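Notes on the Gromar shelf-picking kit, part two

I have had the Gromar kit on loan since August, and by now I have a fair idea of what it does well. Setup took me 12 minutes once the Lorano software was loaded. The manual is thin, but the menus are clear enough.

For this round I left the cans alone and went with breakfast food. Boxes on the lower shelf, granola pouches and Bobo's boxes up top. 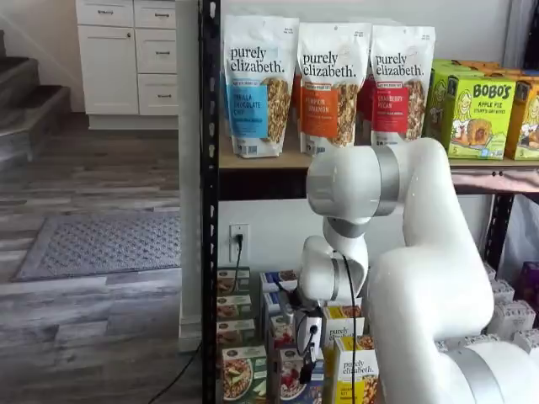

Issue 9, page 7

The lower shelf is the harder one. The arm has to come down past the board with the gripper pointing at the floor, and tightly packed boxes leave the fingers little to work with. I got the best results at speed setting 7 -- anything higher and it nudged the neighbors.

My main complaint is the cable. It hangs down the front of the arm, and I would pay extra for a clip. Masri sells a sleeve that may fit, and I plan to order one before I try the Lusdale gripper.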